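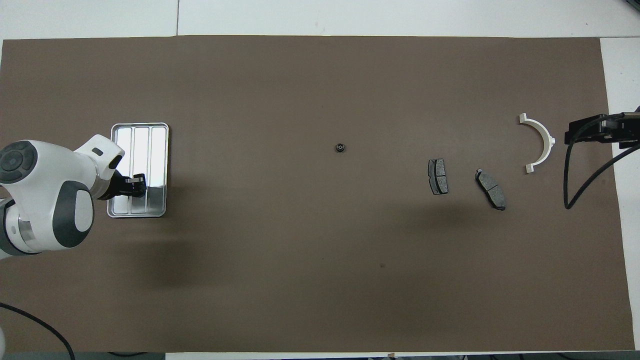
*Photo: Gaete / Cistesbridge workshop*

**Cistesbridge workshop to open brake parts sorting program in March**

CISTESBRIDGE - Watari, the regional trades training organization, will open a parts handling program at its Cistesbridge workshop in March. The program is aimed at adult learners preparing for entry-level work in automotive service centres and parts warehouses.

Participants will learn to identify, sort and tray brake components, beginning with pads and small round hardware laid out on brown paper beside a divided metal tray. The paper is replaced at the start of each shift.

"A misplaced nut can hold up an entire repair," said Milagros Jara, Director of Programs at Watari. "Employers in this region have asked us for people who are comfortable with careful bench work, and we are pleased to respond."

The program provides 40 places in its first intake and 215 hours of instruction, delivered in 2 blocks. Cledik, a parts distributor, has donated 200 sets of used brake pads for practice. All pads are cleaned and inspected prior to use.

"Our own staff learned this work at the counter," said Lautaro Núñez, Operations Manager at Cledik. "A proper program is long overdue."

Applications open in January. Evening places are limited - early application is advised. Forms are available at the Cistesbridge front office until 4:30 p.m.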